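Minutes of the July meeting, tenants of the shared break room, ground floor, Brellamer House

Present: Harvey Robichaud (chair), two persons from Darard, one from Barbu Translations, one from Jimari who also wrote these minutes.
Apologies: the building manager.
The meeting opened at 4 in the afternoon.

1. Minutes of the last meeting
Accepted with one correction. The cleaning of the windows is paid by Brellamer House, and not by the tenants as was written.

2. Coffee and cups
Darard reported that cups are still going upstairs and do not return. It was agreed that cups, saucers and spoons stay in the break room. Who wants coffee at the desk should bring an own mug. The coffee money stays the same until the end of the year. Harvey Robichaud reminded that the list on the refrigerator must be signed at the moment of taking, not on Friday from memory. The writer asks to read "Friday" as "the end of the week", because several people work other days.

3. Furniture and glass door
The room was discussed as it is used at present, with the round white table, the navy-blue chairs and the glass door side.

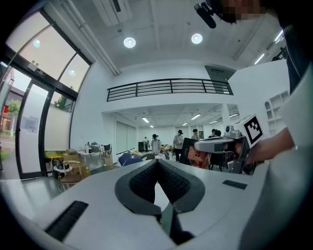
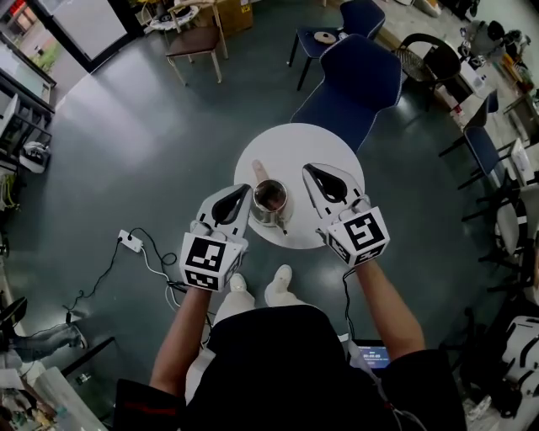 Barbu Translations asked if the round table could stand nearer to the windows, for the daylight. Darard was against, as the way to the door becomes narrow when people sit. After some discussion the table stays where it is until the next meeting – then we look again.

The navy-blue chairs will be kept. Jimari has received a price of 86 dollars for cleaning the upholstery of all of them, and this was approved. The wicker-style chair is liked by some and disliked by others, and no decision was made.

Notices on the glass door: paper may be taped there, but it should carry a date and be removed after 2 weeks. The long table is to be cleared by each company of its own things before the chairs are cleaned. Things without a name will go in a box in the storage room, where they can be collected.

4. Air conditioning
Two complaints were received, one that it is too cold and one that it is too warm. The building manager will be asked when the filter was last changed. Until we have the answer, please do not change the setting without asking the others in the room.

5. Any other business
Jimari proposed to spend 50 dollars on new teaspoons and a tray. Approved, the receipt goes to Harvey Robichaud.
The question of a plant was raised and moved to the next meeting.

Actions
Chair cleaning, to be ordered: Jimari
Letter to building manager about the filter: Harvey Robichaud
Clearing of the long table: all companies
Teaspoons and tray: Jimari

The next meeting is in September, same room, same hour. Barbu Translations will take the minutes.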